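Home | Our Work | Reports | Partners | Contact

Dear Neelam Bajpai,

Thank you again for the Kokach grant, and for your patience while we got settled at Gillmont. The jewelry sorting began in June and has been a pleasure – slow going some afternoons, but a pleasure. We have spent $450 on supplies so far, mostly small bags and tags.

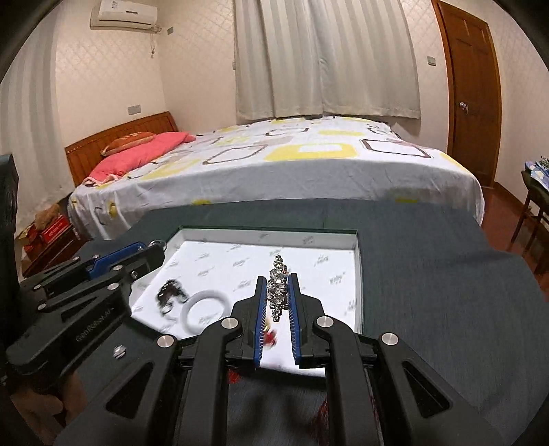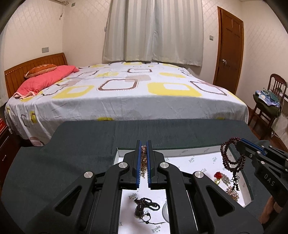

Sorting by kind has worked far better for us than sorting by color, which we tried first and gave up within two days. Hair pieces get their own bags now, and anything strung is laid out by itself before it is tagged. Chains are what eat up the time, and a tangled golden one like the necklace with the little copper-colored links can keep a person busy for quite a while! We would like to put $70 toward hanging cards, if you agree.

With warm thanks,
Shivam Uniyal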